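Clirko Faltplatte, weiß

Zubehör für Tische, auf denen Wäsche gelegt wird
Lieferbar ab Juni

Die meisten Leute falten ihre Wäsche auf dem Bett und wundern sich, dass die Hosen danach aussehen wie vom Bett. Die Clirko ist eine große weiße Platte mit glatter, matter Oberfläche. Man legt sie auf den Tisch, den man schon hat, und faltet darauf. Mehr kann sie nicht, und für mehr haben wir sie auch nicht gebaut.

Weiß ist sie wegen der schwarzen Sachen. Schwarzer Stoff auf dunklem Holz ist ein Suchspiel -- auf Weiß sieht man Kanten, Ecken und leider auch jeden Fussel.

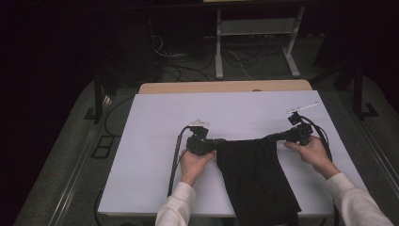 Am besten fasst man das Teil an den beiden oberen Ecken, lässt es einmal aushängen und legt es von unten her ab. Wer mag, streicht mit der flachen Hand nach. Wer nicht mag, behält die Falten, dafür gibt es keine Rückerstattung.

Matt heißt bei uns matt: Deckenlicht spiegelt sich kaum, bei kühlen Lampen bekommt das Weiß einen leichten Stich ins Lavendel. Das ist kein Reklamationsgrund, wir haben nachgesehen.

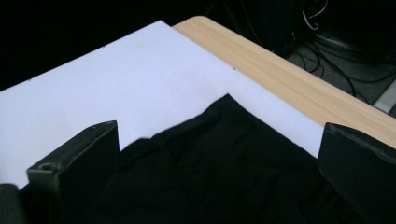
Zur Pflege genügt ein feuchtes Tuch. Staub bleibt sichtbar, bis ihn jemand wegwischt. Scheuermilch bitte nicht, Bügeleisen erst recht nicht -- dafür führen wir die Bügelauflage Plakorness.

Gewicht: 6 kg
Stärke: 9 mm
Farbe: Weiß, matt
Unterseite: rutschhemmend
Passendes Zubehör: Kantenschutz Limex, 8 Stück im Beutel
Hersteller: Marchuk

Ab 200 Euro Bestellwert liefern wir versandkostenfrei. Die Platte kommt flach verpackt, der Tisch gehört nicht zum Lieferumfang.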